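Stacking plates on a stone counter, yes or no?

mahsa_f
16 March 2019
We moved into a flat with a black speckled counter and no plate rack yet. I keep my plates in a stack next to the mug and the white container. My sister says the bottom plate will scratch the stone. Is she right? I already paid 73 for a sealer and I don't want to pay again.
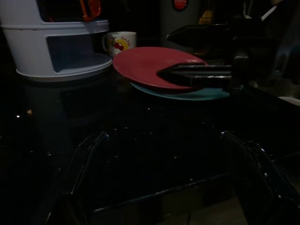

Jamshid Sadeghi: Your sister worries too much. I have kept plates on my counter for 4 years and it has no marks. Just wipe away the crumbs first.

najwa_n
I don't agree with Jamshid. The ring under a plate is often not glazed, and it is rough like sandpaper. Put a cloth under.

mahsa_f
Thank you both. I will touch the ring tonight and feel if it is rough.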